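Print | E-mail
1 min read

Hosten rattles at idle, should I worry?

Heledd Watkins
My Hosten wagon has a buzz under the dash, but only at 40 mph and up or sitting at a red light. It's got 1671 miles on it! The dealer shrugged.
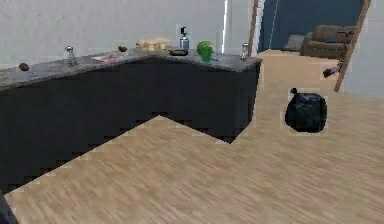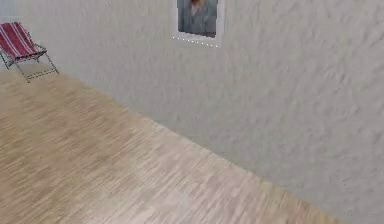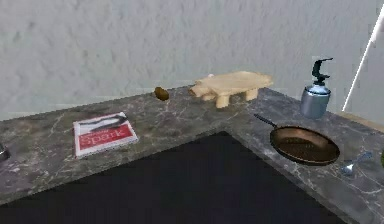
I've already emptied the glove box, so it isn't my junk.

Boris Mikuš
Mine did that, it was the cabin filter cover. Push it till it clicks.

Tomoyo Arai
heat shield, 10 mm bolt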